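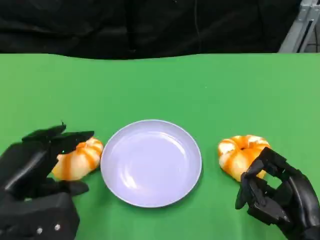
How much clear space do people leave around the table when someone has to step in?

Asked by Tanveer Malik, Oct 17, 2019

We run tabletop handling trials at Grisgate, mostly plates, bowls and pretend food. Our rule sheet was inherited from a group that welded things, so it tells me a good deal about sparks and nothing about buns. In particular it says "no person within the working area during motion" and then never says where the working area stops. Is it the tabletop? Is it as far as the arm could reach if it took a sudden dislike to somebody? Half my lot read it one way and half the other, and both halves are very sure of themselves.

Speeds are low and the grip force is set well down. I'd like one page that people will read. What do you have on yours?

Stelura

Go by reach, never by the tabletop. Work out the furthest point the arm can get to with the hand fitted, add a margin, and put tape on the floor. Tape is cheap and people do respect it, for about a fortnight, so renew it in August when the new starters come.

Then write down what "stopped" means. Ours says: motion disabled, stop button pressed, and the person stepping in says so out loud and waits for an answer. A paused program doesn't count as stopped. Paused is only waiting for somebody to click the wrong window.

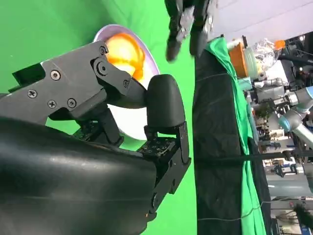 The other line I'd fight for is one about cables and cloth. Anything draped over a table gets clipped back, and cables are routed where a joint can't catch them. We had a tablecloth go for a walk once and take the crockery with it. No one was hurt, but the form had no box for tablecloths and I had to put it under "other".

Last thing, low force is a setting, and settings get changed. Have the first person in each morning read the limits off the screen and sign for them. We allow 5 minutes for it and it takes 3.

Drirkivix

All this is overkill for plastic food. We just tell people to be sensible and it's been fine.

Parri

"Be sensible" was the whole of our rule sheet too, until the insurers asked to see it. It made for a short meeting.

Agree with Stelura on reach, with one addition: if you have two arms, or another machine nearby, the zones overlap and one stop button may only stop one of them. Check which, and label it. And do a proper risk assessment for your own set-up before you copy anyone's page, mine included - a margin that suits a slow arm may be no use for a quicker one.

Tanveer Malik

Thanks, all. Tape ordered. I tried our stop button this afternoon and it stops the left side only, so that's going at the top of the page.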